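Dornine Trail Pack 15, second season

I bought the Dornine 15 last March to replace a daypack with a failed zipper. It has since been on most of the ridge loops above Gremville, in rain and in dry cold. The notes below cover the current version with the roll top.

Capacity is listed at 15 liters. In use that means a shell, a fleece, lunch, two bottles and a small first aid kit. A tripod will go on the outside under the lower straps, but it shifts on steep ground and has to be tightened again at most stops.
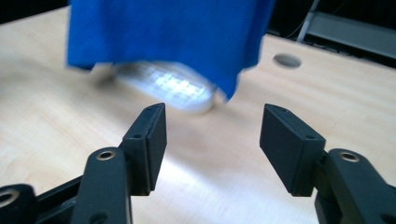 The back panel is stiff foam with a center channel. It keeps the load off the spine and does little for airflow. On climbs of an hour or more my shirt was soaked through, the same as with the Rarnex I carried before. The Rarnex has the better hip belt. Dornine uses plain webbing, and with anything heavy in the pack it rides up.

Water resistance is good for the first 90 minutes of steady rain. After that the seam below the front pocket starts to let water in. I sealed mine in the fall and have had no leaks from that point. Sadia Bangash, who walks with me most Sundays, has the older zip version, and hers leaked in the same place.

The shoulder straps have held their shape. The sternum strap slides on a rail, and the rail clip came off twice. It snaps back on by hand, though not with gloves.

Side pockets are deep enough for a one-liter bottle and can be reached without taking the pack off. The phone pocket on the left strap is too narrow for a large phone in a case. I keep mine in the lid area and stop when I want a photo.
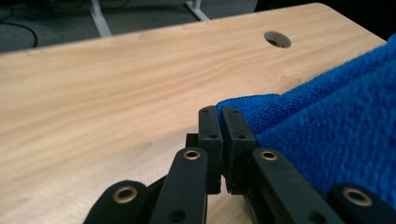 Tabletop with cable hole, far side.

Weight is fair for the price. I paid 70 dollars. Replacement buckles are sold in packs of 4, and the order took a week to arrive.

Good for half-day and full-day walks with a light load. For a camera body and a second lens, get the larger size with the padded belt.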